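Rorkora paper squaring — notes for the desk activity
README, last changed 3/11/24
Kept by Na-rae Lim. Corrections from Woo-jin Um are already included.

What this folder is about

The folder covers one small piece of office work: taking a heap of blank or printed sheets and making a straight stack of it. We use it before hole punching and before the paper goes into the Mukon binders. There are 300 entries in the first part and 689 in the second. Each entry is one stack, from the first touch until the person puts it down.

How the heap begins

The sheets are dropped on the table in a fan, with corners pointing in different directions. Creased pages stay in. The person first presses one side with a flat hand and collects the other side from underneath.

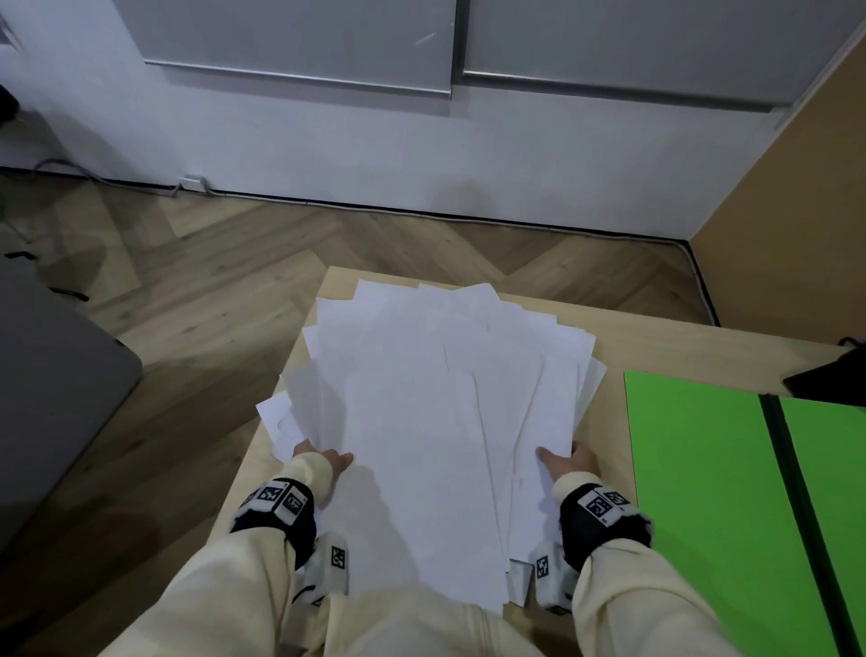 Please do not sort the sheets by size at this stage. Myung-ja Yeo tried it in April and the entries became too long to compare with the older ones. If a sheet falls on the floor, leave it there and write "dropped" in the notes column.

Lifting

When the pile is more or less one piece, it is taken up with both hands, thumbs on top and fingers below. A grip too near the corner lets the middle sheets slide out — this is the most common fault in the second part. 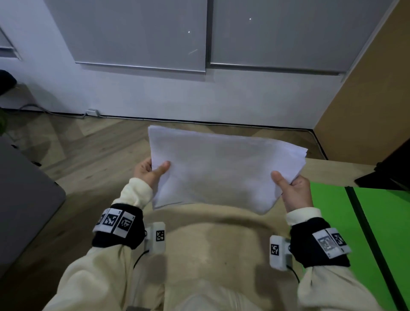
Stack held level in both hands, edges still uneven.

Bending

A thick stack is often bent upwards in the middle, so that the sheets can move against each other. Some people do it once, some do it six times. We do not prescribe a number. Chae-won Koo writes "arch" for this step and Nam-gil Kang writes "bend"; both words mean the same thing in the notes column. 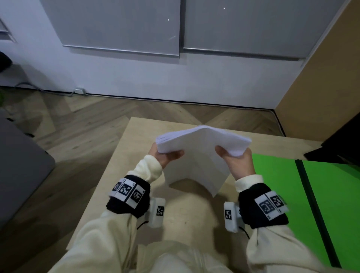 Known problems

— Eight entries in the first part have no end time.
— "Straight" is judged by eye. Two readers may not agree.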